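Arorum通讯 动手栏目

换手记:两指夹爪先歇一歇,五指手上桌

上一期我在这个栏目里写了两指夹爪,写得挺不客气的,说它“什么都能夹,什么都夹得不太高兴”。发出去以后收到好多回信(真的好多!我一边吃面一边看,面都坨了),意见大概分两拨:一拨说我早该换五指手了,另一拨劝我别折腾,五指手是拿来拍视频的,不是拿来干活的。那还能怎么办,试呗。于是这一个月我基本就耗在这张木头桌子跟前了,从装手到调手到跟手生气,全都经历了一遍,现在把笔记整理出来给大家看。

先说清楚我在比什么。老的一套是Grurmont的两指平行夹爪,配他们自己的控制盒,用了两年多,脾气我都摸熟了。新的一套是Plelteo的五指手,左右各一只,控制器换成了Shetty的。胳膊没有动,还是原来那两条黑的,所以差别基本都在手腕往前的部分和控制器上。我知道这样比不算严谨,手和控制器一起换了,出了毛病不好分清是谁的锅。可是Plelteo的手接不上Grurmont的盒子,接口压根对不上,我也没有别的办法。

装手那天就挺热闹。机械部分特别顺,手腕那一圈金属接头对准、锁紧,两边加起来没用多少工夫,我当时还得意了一下。然后就是线。线啊!两指夹爪那会儿只有一根细线,我随手一捋就完事了。五指手的线粗一些,还得留出手腕转动的余量,留少了,转到头会绷住,留多了呢,又总往前臂上甩。我前后改了4次走线,现在的样子是让它从手腕那里绕个弯再往后走,谈不上好看,至少转起来不拽了。要是你也准备换手,我的建议是先别急着扎扎带,让胳膊把所有极限姿态都走一遍,再决定线固定在哪里。我就是扎得太早,剪了一地扎带头。

接下来是标定。Shetty的控制器开机以后会让每根手指自己走一遍行程,张开,握拢,再张开,看着特别像弹琴之前活动手指,我头一回看还录了一段发给朋友们。可爱归可爱,它有个让我很抓狂的地方:标定的时候手指碰到任何东西,它都会把那个位置当成行程的尽头,而且一声不吭。有一回我把手放得太低,拇指顶着桌面就开始标定了,后面一整个下午拇指都像没睡醒,只肯弯一半。我先怀疑线,又怀疑手,最后才想起来是标定的时候高度不够。现在我的习惯是先把两只手都抬高,再按标定,按之前再看一眼。这一条我写在便签上,就贴在控制器的盖子上。

零件我选得很朴素,主要用的是那个白色的、中间一个大圆孔的方块。选它是因为它对夹爪来说特别好夹,两个平行的面,简直就是给两指夹爪量身定做的。我就想看看,在夹爪最占便宜的零件上,五指手会差多少。要是差得不多,那换到形状怪一点的东西上,应该就轮到它得意了吧?我是这么盘算的。另外左手那边我也安排了圆柱形的东西,圆柱是两指夹爪的老冤家,夹偏一点点就自己转起来,我在上一期里抱怨了整整一段,老读者应该还记得。
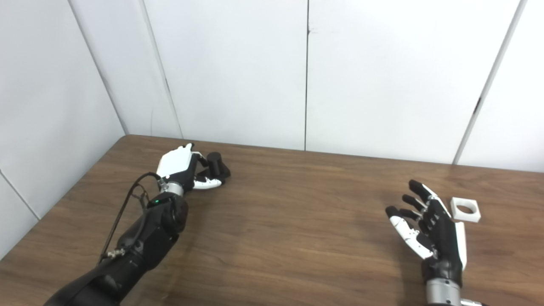
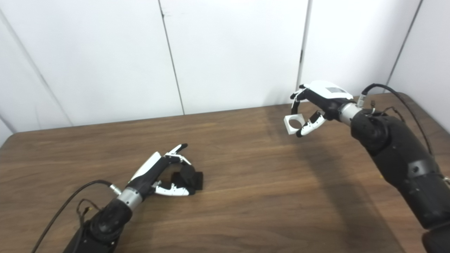 前一张:右手摊开,白色方块平放在桌上;后一张:右手把带圆孔的白色零件抓离了桌面。

说说抓方块。同样的摆放,同样的起始位置,两套各抓73次。Grurmont的夹爪几乎不出错,这个我早有心理准备。五指手头一轮只成了41次,我看着这个数字,默默去泡了一杯茶。没成的那些里,多数都不是力气不够,问题出在手指到达的先后上。四根手指要是比拇指先碰到方块,就会把它往前推,等拇指赶到的时候,方块已经歪了,拇指只能蹭到一个角。两指夹爪没有这个烦恼,两边一起合拢,谁也不等谁。

后来我在Shetty的软件里翻到一个设置,可以给每根手指单独加延时。把拇指调成先到,贴着零件的侧面等着,别的手指再从上面扣下来,立刻就不一样了!动作看着都从容了好多,有点像人拿一块豆腐的样子。调完以后我又跑了一轮,成功率上去一大截,可惜那一轮我中途改过一次摆放,数据不干净,就不往外报了,下一期重新跑完再给大家。(对,我知道,又是下一期。回信里骂过我拖稿的朋友,我看见了。)

还有那个圆孔,也是个有意思的事。一开始我以为圆孔会帮倒忙,手指弯下来的时候万一指尖滑进孔里,岂不是要卡住?结果指尖探进去一点,有时候反而更稳,等于多了一个钩住的地方。麻烦出在松手的时候。手指从孔里退出来,要是张开得太快,就会带着方块一起挪,放下的位置就偏了。我把松手的速度调低,又让胳膊在张手之前停一小会儿,好了不少。夹爪松手可从来不用想这些,张开就完了,这一点我得替老伙计说句公道话。

圆柱这边就轮到五指手扬眉吐气了。几根手指一起往里卷,从一侧包过去,拇指在下面兜着,圆柱想转也没处转。我故意把它摆歪,再摆歪一点,它照样能包住。用夹爪的时候,我得专门写一段程序,先把圆柱拨正再去夹,现在这一段可以整个删掉,删代码的那一刻真的太痛快了!不过有个前提,手得放得够低,拇指才伸得到圆柱下面去,而放低以后拇指尖离桌面就特别近。胳膊的高度差一点点,拇指就会刮桌子。那个声音,怎么形容呢,跟指甲刮黑板是亲戚。我后来把下降的最后一小段速度压得很慢,耳朵才算保住了。

再聊聊控制器,这部分喜欢看硬件的朋友可以跳过。Grurmont的盒子胜在简单,一个开口宽度,一个夹持力,两个数填进去就能干活,新来的人看一眼就会。Shetty的这台能调的东西多得多,每根手指的目标位置、速度、力的上限都是分开的,界面又把它们全部铺在一页上,密密麻麻。我头几天老是改错手,想调右手,结果动的是左手的参数,两边的颜色还长得差不多。建议他们把左右手分成两页,我已经写信去提了,还没收到回音。优点也得说,它可以把一套手型存下来起个名字,随时调出来用。我现在存了“摊开”“扣方块”“卷圆柱”几个,起名字这件事我玩了好久,最后还是老老实实用了最土的。

摊开这个手型我想多说两句。手心朝上、手指放开停在桌上,是我在换程序的时候让右手待着的姿势。之前我图省事,让它握着拳头等,下一个动作一来,它得先张开再转腕,路上很容易碰到旁边的零件。改成摊开以后,转过去就能抓,顺很多。就是右手停的位置离方块要留够距离,这个我还在慢慢试,暂时没有一个很有把握的数给你们。

还有相机。这次用的是头部位置的视角,从上往前看整张桌子,两只手都能照顾到。好处是不用管手腕上再挂个相机,线已经够多了,再来一根我可能要哭。坏处是手一伸过去,手背就把零件挡住了,抓没抓稳,从这个角度经常看不清楚。用夹爪的时候遮挡没这么厉害,夹爪瘦嘛。五指手的手背宽,往方块上一扣,能看见的就剩一点点边。目前我的办法是抓完以后先抬起来,转一下手腕,把零件亮给相机看,再决定要不要往下走。多花一点时间,换个心里踏实。有读者建议在桌子侧面再加一台相机,我觉得可行,只是侧面的支架还没想好怎么固定,有现成方案的请务必写信给我!

桌面也有讲究。我这张是木头的,纹路挺明显,灯光一打还有点反光,白色方块放上去很好认,深色的圆柱就差一点,有几次识别出来的轮廓把手的影子也算进去了。我试过铺一块浅色的垫子,识别是好了,可垫子会跟着手指跑,方块被推一下,垫子也皱一下,气得我又给撤了。现在的做法是把灯调得散一些,影子淡下去,问题少了很多。

肯定有人要问,那到底换不换?我自己的打算是这样的:如果你每天抓的就是方方正正的小东西,位置又固定,留着Grurmont那套就好,省心,也省线。如果零件经常换,圆的、歪的、带孔的混着来,Plelteo这双手值得花时间去调,不过请把调试的时间往宽里算,我一开始给自己留的时间,光走线和标定就吃掉了一大半。至于Shetty的控制器,我对它又爱又恨,爱在手指延时那个功能,恨在那个界面。

下一期想试两只手配合,一只手扶着方块,另一只手把圆柱送进孔里。我已经偷偷试过几回,左手伸得太积极,差点跟右手撞到一块儿,我按急停的手速倒是练出来了。谁做过类似的双手动作,尤其是怎么给两条胳膊划分地盘的,请直接回这封邮件,写长一点也没关系,我爱看。想要我那几套手型参数的也可以回信,我打包发给你,记得先把手抬高再标定!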